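Home | Topics | Equipment | Workcells | Index

Workcell budgeting

Workcell budgeting is the planning and costing of a robot station before anything is ordered. It covers the arms and grippers, of course, but also the table, cameras, cabling, spare parts and the everyday items the robot will handle. Done well, it's one of the most rewarding parts of a project, a chance to see a whole working station on paper!

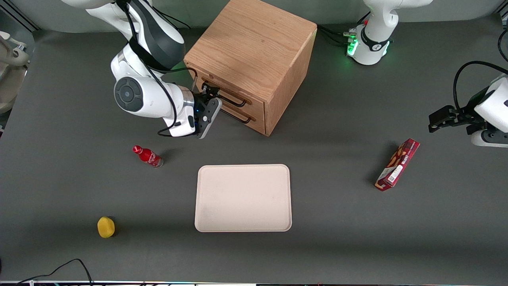 A two-arm tabletop station with a small drawer cabinet, an empty tray and grocery items.

Arms and layout

Most plans start with the number of arms. A second arm adds its own base, gripper and cable run, so planners usually draw the table at full size first. The Prullside worksheet, written by Fotis Mitsotakis-Vlachou and revised every May, sets aside 10 percent of the hardware total for cables and mounts. 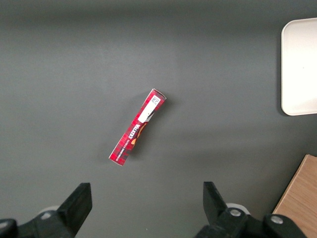
Grippers get their own budget line, and it deserves real care. Opening width, finger shape and the price of replacement fingertips all matter, and the best guide is the list of things to be picked up. A slim carton like the red tartan Walkers box can be approached across its narrow side, so its length needn't decide the gripper size. Karamanlidis, a parts supplier, quotes fingertips in packs of 6.

Props and consumables

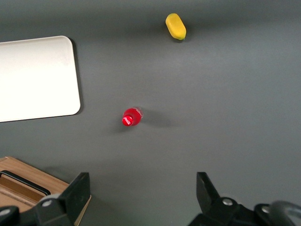

Props are the cheapest line and often the most fun to plan. A good set mixes shapes and surfaces, and a modest budget goes a surprisingly long way. A little red bottle with a see-through body and a small yellow piece with a green tip give a wrist camera two quite different shapes to find on plain gray. The Jarnadine starter list prices 43 props at $1,486, storage bins included.

Category: Robot equipment | Planning and purchasing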